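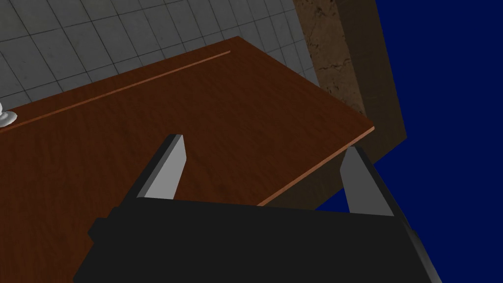 Why Does Wood Have Stripes?

Go and find something wooden in your house. A chair, a spoon, a door, anything. Got it? Now look really closely. See those wiggly lines? They're called the grain, and I think they're one of the best things about wood. (I once spent a whole lunch staring at a tabletop. My soup got cold.)

To find out where grain comes from, we have to go back to when the wood was a tree. A tree is full of teeny tiny tubes, much too thin to see, that carry water up from the roots to the leaves. Most of them run the same way as the trunk, like a giant bundle of drinking straws. When you look at grain, you're looking at the sides of those straws!

But why are some lines dark and some light? In spring, a tree grows fast and makes big, roomy tubes. That wood looks pale. Later in the summer it slows down and makes small, squashed ones, so that wood looks darker. One light band plus one dark band makes one year.

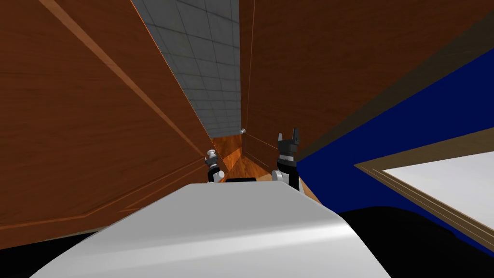

Cut straight across a trunk and the bands make circles, and you can count them like birthdays. There's a stump in the woods near Bilitz with 84 rings. I counted it 3 times and got a different number twice, so bring a friend. Some kinds of trees can live for more than 1,000 years — imagine counting those!

Cut a trunk the long way, though, and the circles turn into stripes, swoops and pointy arches. It's like slicing an onion in different directions. Same onion, new pattern.

And those dark round spots? They're knots. A knot is the place where a branch used to join the trunk, and the grain bends around it like a stream going around a rock.

Try it yourself! Lay some thin paper over a piece of bare wood and rub gently with the side of a crayon. Ask a grown-up which wood is okay to use first.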